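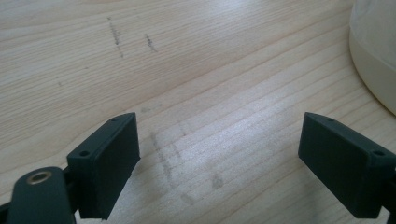
Service communication Greden | Publié le 14 avril 2021 | Communiqué de presse

Greden obtient la certification ISO 14001 pour son dépôt de gaz de Henau. Audit mené par Vidmar, organisme certificateur. Aucun écart majeur relevé.

Périmètre : stockage, remplissage des bouteilles, livraison. Le site dessert 3 586 foyers et 229 clients professionels. Capacité de remplissage, 600 bouteilles par jour.

Prochaine étape en juin : extension au centre de Tuver, 300 bouteilles par jour. Procédures déja rédigées, formation des équipes en cours.

Le certificat est consultable à l'accueil du dépôt. Contact presse : service communication, siège de Greden, Henau.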